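Mendine open day, quick notes before I forget

Got to Wultidlow just after the doors opened. Parking was a field, muddy, wear boots. Mendine has made towels and work cloths there for years and once every May they let people in to look.

Started in the weaving shed. LOUD. They hand out ear plugs, take two pairs. The guide said 756 spools feed the big loom and it eats through them faster than you'd think. Couldnt hear the rest. Then dyeing, which smells like wet dog and vinegar, and a long wait by the rinse tanks while a group of scouts caught up.

Lunch: cheese roll, bad coffee, very good plum cake from the Lūse stand. Went back for seconds, gone.

Afternoon was the folding and care talk in the training room. Better than it sounds. Learned I have been using way too much softener for teh last ten years.

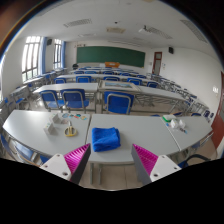 Can you buy seconds on the day? They sell them from the shop by the gate, cash only, and the good colors go before noon.

Shop was picked over by the time I got there. Two hand towels, one bath mat. Missed the Tosix bus back to the station, walked it, 2,735 steps on my phone. Feet sore.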